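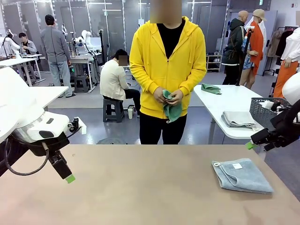 How should a bath towel be folded so that it fits a shelf? Fold it lengthwise into thirds, then crosswise in half and in half again, and adjust the number of folds to the depth of the shelf.

Towel folding

Towel folding is the household and commercial practice of reducing a towel to a flat, stackable shape for storage. It is usually the last stage of laundering. Many claims are made for particular methods, and few of them have been tested with any care.

Methods

The thirds fold, sometimes sold in household manuals as the "hotel fold", hides the long edges inside the bundle. The plain half fold leaves them showing and takes less time. Rolling is often said to save space, though the claim depends on the shelf: rolled towels leave gaps between them, and a deep shelf generally holds more flat ones.

A label or hanging loop complicates the finish. Some guides insist that both be turned inward. The stack is no more stable for it, and the advice seems to rest on looks alone.

Surface and sorting

A table at waist height is the usual working surface. Beds are also used, but a soft surface makes it harder to square the corners. Towels are commonly sorted by color or size before stacking, and small white items are often kept apart in a basket. Whether to sort before folding or after is disputed, mostly by people who have only tried one.

The Trorkside count

The most quoted figures come from a linen service in Trorkside, where Bronwyn Hoani kept a tally of 4000 towels folded over the course of one June. She reported that the thirds fold took around 8 seconds a towel and the half fold somewhat less. The tally did not separate bath towels from hand towels, and only two people did the folding. Wiremu Donnelly later objected that both had learned the thirds fold first, which makes the comparison hard to use. A second tally of 3000 towels, kept by Elsie Lockyer at the Skaranora bathhouse, recorded no times at all, although it is regularly cited as if it had.

Folding boards

Hinged boards meant to speed up the work have been on sale for decades. The Zollum board, the best known in the region, is advertised as suitable for towels of every size. Most bath towels are wider than its panels and have to be folded once by hand before they go on, so the saving is doubtful. Shirts are a better match for it.

See also

Laundry
Linen closet
Terry cloth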